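Brila Research Forum > Manipulation > Methods and Results

Thread: Instruction rewording and the Soler policy

tarek_bouazza
Colleagues are invited to comment on the result in section 4 of our report, issued in July 2023. The policy was trained on 3761 demonstrations, each labelled with one plain sentence. We then tested it with 16 rewordings of every sentence, giving 269 valid trials once faulty resets had been removed. Success fell sharply when the object was named by its use or its colour, and hardly at all when only the verb was changed.
Tarek Bouazza, Bemau group

jivusex_lab
Thank you for posting this. We would question the word "sharply". With 269 trials spread over so many wordings, each cell is very small. Were the rewordings written by the team that chose the objects?

tarek_bouazza
They were written by seven members of staff who had not seen the test layouts. The cells are small, as the report states, and we therefore compare groups of wordings only.

k_orrin
I do not agree that the fault lies in the language side. In our own trials the arm went to the wrong thing whenever two items of similar size lay close together, whatever the sentence said. Please give the starting layout for the vegetable task, so that others may judge.

tarek_bouazza
The layout is attached. The toy carrot starts on the plate, the plate stands on the black tray, and the potato is in the wicker basket. 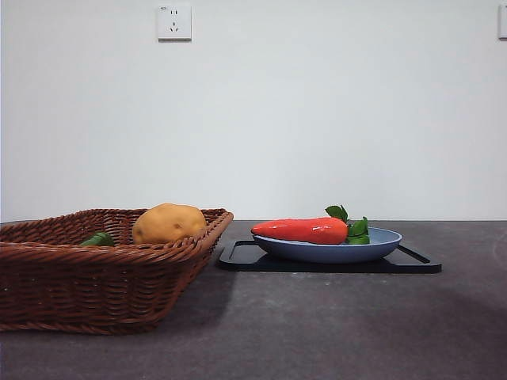
Wordings such as "the orange one" were scored by the first object touched – a strict rule, which we would keep. A later correction by the arm did not count as a success.

k_orrin
That rule punishes recovery. I would report both scores.

jivusex_lab
We support the strict rule for the main table, with the softer score in an appendix. Our February runs used the same arrangement.

tarek_bouazza
Both scores will appear in the next version. The request for a trial with two items side by side has also been noted, and k_orrin is welcome to send a proposed layout.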